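Trorholm Cross-Country Ski Club
Minutes of the August general meeting
Clubrooms, Maluleke Road, 7.30 pm

Chair: Ruan Makhubela

Apologies were read and accepted. Minutes of the previous meeting were taken as read, with one correction: the waxing evening was held at Jestham hall, the school gym having been booked out.

1. Trail conditions

The lower loop is in good shape as far as the creek crossing. Past the crossing there is bare ground on the north bend and members are asked to take skis off and walk that section until the next decent fall. The marker poles on the Jestham side have been moved in from the fence line. Two poles are still missing near the old gate. Ruan has spares at home and will bring them up.

There was discussion on whether walkers with dogs should be asked to keep off the groomed track. Signs were put up last season and most people follow them. Agreed to leave the signs as they are and add one at the lower car park.

2. Skidance

Entries for Skidance stand at 63, with 29 of those in the junior classes. Start time stays at 10 am for juniors and 11.15 am for everyone else. Music will run off the small generator again this year, parked behind the start shed so the noise does not carry to the houses.

A member asked whether costumes are compulsory. They are not, but anything worn must leave the bib number showing front and back. Long capes were a problem at the second bridge last year and skiers will be asked to tie them up.

The soup stall needs two more large pots. Anyone with one to lend should put their name on the lid.

3. Money

The general account holds $1029 after the grooming invoice was paid. Hut insurance is due next month and will take most of that. Skidance entry fees have not been banked yet and are not in this figure.

Moved that the hire charge for club skis stay the same for the rest of the season. Carried.

4. Hire gear

Several pairs of junior boots have split at the toe and have been pulled from the rack. Ruan has asked for a price on replacements - second-hand pairs will be looked at first. Poles coming back from hire are being put away in mixed lengths. Please check the number on the shaft before hanging them up.

5. Clubrooms

The heater in the main room is slow to start and should be switched on half an hour before any meeting. The back door sticks in cold weather and needs planing. Keys are to go back in the lock box and not home in pockets.

6. Other business

A lift-share list for Skidance will go up on the noticeboard. Drivers coming from Maluleke Road are asked to fill their cars, as parking at the start is tight.

Next meeting same time, same room. Meeting closed 8.50 pm.

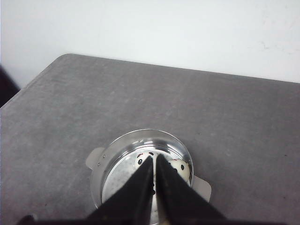

Items for the next agenda should reach Ruan a week ahead, in writing if possible. Carried over so far: junior boots, the back door and the sign for the lower car park.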